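工单编号:1058
提交渠道:Tadia 服务平台
类别:楼宇设施 / 照明与控制
标题:Plaseck 楼二层东区工作室照明间歇性自行降低,手动恢复后再次发生
提交日期:2023年10月11日
优先级:中(曾临时调整为高,后恢复)
状态:已解决,保留观察

一、问题描述

使用部门反映,Plaseck 楼二层东区工作室的顶部灯具在正常工作时段内会自行降低亮度。降低过程较缓,持续数秒,最终停留在明显偏暗但未完全熄灭的状态。室内有人员走动、操作或交谈时,该现象同样发生,因此使用部门认为与无人节能功能无关。按下门侧面板的“全亮”键后,灯具可立即恢复,但间隔一段时间后再次降低。

该现象在当周开始时被首次注意到。此前同一区域未有类似报修记录。走廊、茶水间及西区办公室未见异常。使用部门曾自行关闭再开启面板,未能消除现象;亦曾将面板上的场景由“工作”切换为“演示”再切回,结果相同。

使用部门提出的要求有二:一是尽快恢复稳定照明,二是在查明原因之前,不希望简单地将控制系统旁路,以免影响夜间统一关灯。服务台对上述要求予以确认,并将工单转至照明与控制组处理。

二、环境与系统信息

东区工作室的灯具由 Endik 照明控制器分组驱动,控制器经 Uysal 网关接入楼宇管理系统。面板、人体感应器及日光感应器均挂接在同一条控制总线上。时间表由楼宇管理系统统一下发,现场面板只有临时覆盖权限,覆盖的有效时长由控制器内的配置文件决定。

需要说明的是,走廊与工作室虽然位于同一楼层,但分别使用不同的配置文件。走廊配置文件的特点是:在感应器未持续收到触发时,灯具降至低亮度而不熄灭,以满足通行需要;工作室配置文件则要求在占用状态下维持设定照度,离开后先保持,再整体关闭。两者的降低曲线不同,走廊为缓降,工作室为直接关闭。使用部门描述的“缓慢变暗但不熄灭”,与工作室应有的行为不符。
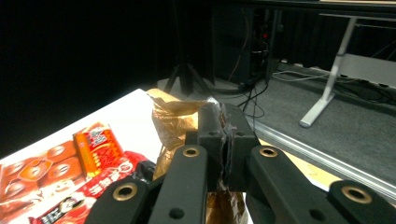 三、初步排查

1. 远程查看控制器状态。控制器在线,无故障代码,总线电压正常,各灯具驱动器均有应答。事件日志中可见多条“亮度目标变更”记录,但来源字段为空。按正常情况,来源字段应显示“面板”“时间表”“占用”或“日光”之一。来源为空说明触发方未被系统识别,或该条目由旧格式写入。

2. 核对时间表。楼宇管理系统中东区工作室的时间表未被修改,工作时段内无任何调暗指令。节假日表亦已核对,无误设。

3. 核对能耗限制策略。部分楼层设有峰值时段限制,在负荷较高时允许照明小幅下调。二层不在该策略范围内,故予以排除。

4. 检查供电。电工班到场后测量照明回路电压,读数稳定。若为供电问题,灯具应表现为闪烁或同时失电,而不会以平滑曲线下降。此项亦予以排除。

5. 检查日光感应器。感应器安装于靠窗一侧的顶面,外观完好,表面无遮挡。临时将其增益设为零后继续观察,现象仍然出现。由此可以认定日光调节至少不是唯一原因。增益随后恢复原值。

初步排查结束时,照明与控制组的意见倾向于占用感应部分,理由是降低发生的间隔大致固定。为取得可靠数据,决定在下一阶段进行连续记录,并请使用部门在记录期间照常使用该房间,不必刻意回避或配合。

四、连续记录

记录自上午开始,至当日下班前结束。照度计置于工作台面,控制器日志级别调整为“详细”。同时要求使用部门在灯光降低时不要立即按面板,待服务人员记录后再恢复。该要求给现场工作带来一定不便,服务台在此表示歉意。

记录显示,每次按下“全亮”键后,经过31分钟,灯具开始降低。多次重复结果一致,未见提前或推后。该时长与工作室配置文件中的任何参数都不相符。工作室的占用保持时间与面板覆盖时间均另有设定,且二者均不会触发缓降。

将该时长与全楼配置文件逐一比对后,发现其等于走廊配置文件中保持时间与渐变准备时间之和。据此形成如下判断:东区工作室的灯组当前可能正在执行走廊配置文件,而楼宇管理系统界面仍显示其为工作室配置文件。界面显示与控制器实际运行状态不一致的原因,有待进一步查明。

在提出处理方案之前,照明与控制组向使用部门书面征询意见,说明有两种选择:其一,立即重新下发配置,但可能丢失现有日志;其二,先导出控制器内存与日志,再行下发,期间现象仍会持续。
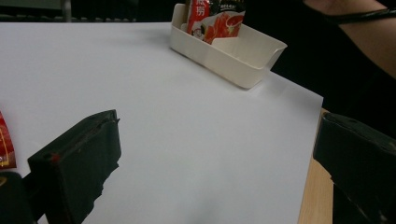 Yu-ting Wei 回复:同意先导出再下发,我们可以再坚持一个下午。另有一点请一并核查。前几次灯光变暗时,我们注意到面板上的指示灯仍为绿色,没有转为琥珀色。按照面板旁张贴的说明,只要亮度低于场景设定值,指示灯就应当变色。如果面板认为灯还是全亮的,那么问题可能不仅在灯具一侧。此外,请告知重新下发配置时是否会全部熄灯,如会熄灯,请提前通知,以便我们安排手头工作。

服务台答复:感谢补充。指示灯未变色这一情况此前未被记录,已列入核查项。重新下发期间灯具将短暂熄灭再点亮,届时由现场人员当面告知后再执行,不会远程直接操作。

五、原因分析

日志与内存导出完成后,照明与控制组对导出文件进行了比对,结论如下。

Uysal 网关在此前的例行维护中更新了固件。更新后,网关对灯组地址的编排方式发生变化:旧版本按楼层顺序编号,新版本按控制器注册的先后编号。更新程序自带地址转换表,正常情况下可将旧地址自动映射至新地址。二层东区工作室的灯组曾在一月因更换驱动器而重新注册过一次,其注册次序因此排在走廊灯组之后。地址转换表未考虑重新注册的情形,导致两个灯组的地址对调。

对调之后,楼宇管理系统向“工作室”下发的配置实际到达走廊灯组,向“走廊”下发的配置则到达工作室灯组。由于配置文件只在更新后首次同步时写入,而日常的开关指令走另一通道、使用的是未受影响的面板地址,因此面板的“全亮”键仍能正确控制本房间的灯具。这也说明了为何现场人员按键有效,而系统界面又看不出异常。

走廊一侧之所以无人报修,是因为走廊灯组执行工作室配置后,只要白天持续有人经过,灯具便一直保持全亮。夜间则由统一关灯指令关闭,应急照明由独立回路供电,不受影响。调阅夜间记录后确认,走廊在最后一次感应触发之后确有整体关闭的情况,与走廊应保持低亮度的规定不符。此项已作为安全相关事项单独登记,并通报安保值班室。

关于指示灯未变色的问题,面板的指示灯状态取自配置同步时登记的目标值,并不读取驱动器的实时输出。走廊配置文件未定义面板反馈,面板因此保留了最后一次按键时的绿色状态。此为面板的设计特性,不属于硬件故障。门侧张贴的说明在这一点上表述不够严谨,将予修订。

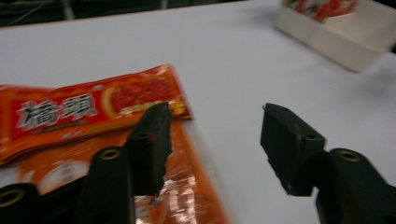 关于日志来源字段为空的问题,经核对,走廊配置文件沿用的是较早的事件格式,其缓降动作不写入来源。工作室灯组执行该文件时,便产生了没有来源的变更记录。如在初步排查时即注意到这一格式差异,定位时间可以缩短。照明与控制组已将“来源字段为空”列入排查手册,作为配置文件错配的提示性特征之一。

同时需要说明,初步排查阶段将日光感应器增益设为零的做法虽然未造成不良影响,但当时并未在平台上及时登记,仅在现场纸质记录中写明。按照规定,凡涉及控制参数的临时变更,均应在变更之前于 Tadia 平台备案。该项已补录。

六、处理过程

处理工作安排在下午使用部门方便的时段进行。具体步骤如下。

1. 在楼宇管理系统中暂停二层全部照明时间表,避免处理过程中有自动指令介入。

2. 备份 Uysal 网关当前地址表,并保存至部门共享目录。

3. 现场告知使用人员后,将走廊与工作室两个灯组从网关中注销。灯具短暂熄灭,随后按默认亮度点亮,符合预期。

4. 按照先工作室、后走廊的次序重新注册,并逐一使用“识别”功能确认。执行识别时,对应灯具应闪动,由现场人员目视核对,系统侧不得仅凭界面显示判定。

5. 重新下发工作室配置文件与走廊配置文件,下发后从控制器反向读取,与源文件逐项比对,结果一致。

6. 恢复时间表,并触发一次手动同步。

7. 按下门侧面板各场景键,确认指示灯颜色与实际亮度相符。

首次执行第4步时,走廊末端的一只灯具未参与闪动。经查系该灯具驱动器应答较慢,延长等待时间后识别成功,未更换部件。

七、验证

配置更正后,照明与控制组继续留在现场观察。观察时长超过此前的降低间隔,期间灯具未出现自行降低。随后请使用部门在不受干预的情况下照常使用,至下班前亦未再报。

次日上午复测时,控制器日志中的亮度变更记录均带有来源字段,分别为“面板”与“日光”。其中日光调节幅度较小,现场人员表示未察觉,属正常工作范围。走廊区域在夜间保持低亮度,统一关灯指令执行后仅留规定灯具,与规定一致。

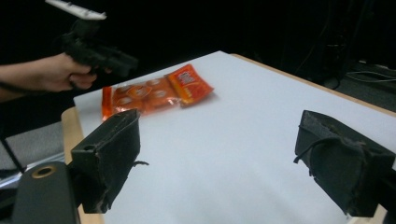
照度复核是本次验证的最后一项。测量在“工作”场景下进行,照度计探头朝上平放,避开人员身影,待读数稳定后记录,结果为约736勒克斯,高于该类房间的设定下限。需要提请注意的是,室内有白色台面,其表面反射光较强,人眼在此类台面附近对亮度的判断容易偏高,灯光缓慢下降的初期往往不易察觉。因此今后在类似房间受理照明偏暗的报修时,应以仪表读数为准,不宜仅凭到场人员的主观感受认定“目前正常”而关闭工单。探头朝下测得的反射值也不得代替台面照度填入记录表。

八、遗留事项与建议

1. 地址转换表的缺陷已报送网关维护单位,请其确认在更换驱动器后重新注册的情形下是否会重复出现。在收到正式答复之前,暂停对其他楼层的 Uysal 网关进行固件更新。已完成更新的楼层,由照明与控制组逐一核对灯组地址。

2. 楼宇管理系统界面显示的配置文件名称来自数据库,不代表控制器实际运行的文件。建议在月度巡检中增加反向读取一项,至少覆盖当月发生过驱动器更换或网关维护的区域。

3. 门侧面板说明应修订,删去“亮度低于设定值即变色”的表述,改为说明指示灯反映的是最近一次有效指令。修订稿由服务台起草,张贴前征求使用部门意见。

4. 走廊夜间整体关闭的情况另行处理,不在本工单内继续讨论。相关人员如需查阅,请向安保值班室申请。

5. 使用部门曾询问,在故障期间能否由系统侧暂时锁定为全亮。答复为:技术上可行,但锁定会使夜间统一关灯对该房间失效,需由楼宇管理负责人批准,并须注明解除时间。本次因处理较快,未启用该措施。

九、关闭前确认

服务台于关闭前就下列事项征询使用部门:照明是否稳定;面板各场景是否符合使用习惯;是否同意进入观察期。

Yu-ting Wei 书面答复,照明已稳定,面板使用正常,同意进入观察期;并建议今后网关维护完成后,向受影响楼层发送简短通知,使各房间人员在发现异常时能够联系到维护事项。服务台采纳该建议,已转交通知模板维护人员。

观察期内如再次出现自行降低,请直接在本工单下回复,无须另行提交。回复时请注明现象发生的时间、面板指示灯颜色,以及此前最后一次按键的大致时间。观察期结束而无新回复的,工单自动归档。

处理部门:照明与控制组
复核:Plaseck 楼服务台

相关工单与文章
- Endik 控制器:更换驱动器后的重新注册步骤
- Uysal 网关固件更新前检查表
- 面板场景键无反应的常见原因
- 走廊低亮度模式说明(适用于 Plaseck 楼)
- 如何在 Tadia 平台登记临时参数变更
- 日光感应器增益调整申请
- 夜间统一关灯时间延长申请流程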